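Tuesday, workshop notebook, Skirumano build

Carrying on from the last entry. The left arm is back on after the shoulder bearing swap and both arms home without complaint. Radomír was in from 2 p.m. and did the wiring. I did the parameter files and most of the sitting on the floor.

Changes since last time:

Wrist camera bracket moved back toward the forearm by the width of one spacer. The old position put the lens so near the fingers that anything being gripped went out of focus at the moment we wanted to see it. It is better now but still soft on whatever is closest. Going back any further means a new bracket, and I would rather live with it until the fingers are settled.

Exposure on the wrist camera locked. Auto was hunting every time a dark finger came over a light cloth. With it locked, the fingers go nearly black and the cloth keeps its detail, and the cloth is what we need. Yannick wants to try a small LED ring. No objection, but he has to find a place for the wire that doesn't cross joint five.

Gripper force limit taken down from 20 to 9 in the config (driver units, not newtons, see the inside cover). At 20 it marked the knit. At 9 it holds a single fold on the bench and lets go if I pull by hand, which is the behavior I asked for.

Base speed left alone.

The job for this week is soft goods: pick up cloth, pick up a throw pillow, put it on the sofa. The sofa corner is a good place for it. The carpet tiles have enough stripe in them that the floor tracking doesn't get lost, and there is room to turn the base between the seat and the table.

Notes on cloth. Coming straight down on a flat piece does nothing useful, the fingers skate. Coming down into a crease works much more often because there is already material standing up on either side. Radomír's suggestion was to stop looking for edges altogether and look for the shadow line between two folds. I wrote a rough version of that before dinner. It takes the darkest long line in the wrist view and aims for the middle of it. It also likes the robot's own shadow, so there is now a mask over the top part of the image.

Notes on pillows. A pillow standing up against the base of the seat is easier than one lying flat, as the two arms can come in from the sides. The trouble is height. The head camera looks down at a steep angle and the estimate of where the top of the pillow sits is off by enough to matter. I put in a fixed correction to get through the evening. It is a hack and it is marked as one in the code.

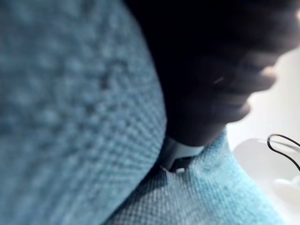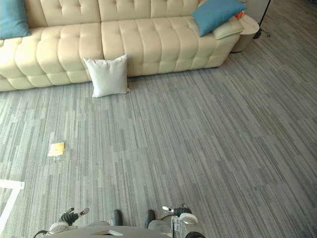 Wrist camera in the light blue knit, then the head camera with the white pillow up against the sofa.

The Trelon driver board still drops the right arm's encoder after long runs. I logged it at 3000 cycles on the bench script and it had lost the count by then, left arm fine on the same script. We swapped the cables between sides and the fault stayed on the right, so it is the board or the connector on the board. Radomír reflowed the connector. I have set the bench script going again and will look at the log in the morning. If it drops again we use the spare board and send this one back.

Cable routing is not finished. The run down the side of the right gripper is all right for now. The left one needs a longer loop — with the arm fully out it goes tight before the joint limit does. Yannick has the braided sleeve from the Fatia order and will bring it. Don't drive the left arm past the soft limit until that is done. The soft limit is set in the config, but the manual jog ignores it, so watch for that with the pendant.

Small things, so they don't get lost:

The Koubek spacer set (Radomír's own, he turned them on the small lathe) is in the blue drawer. They look the same as the bought ones and are not the same thickness. Please keep them apart.

Shutdown order is arms, base, then computer. I did it the other way once today and the arms dropped onto the body. No damage that I can find, but I'd like someone else to look over the left elbow.

Head camera calibration is from February. The mount has been off since then, so some of the pillow height error may be that and nothing cleverer. Redo the calibration before anybody tunes the correction any further.

Next session: calibration first, then the sleeve, then cloth again with the force limit at 9 and the new crease code. Leave the pillows until the height numbers make sense. Radomír can do Tuesday again, Yannick to confirm.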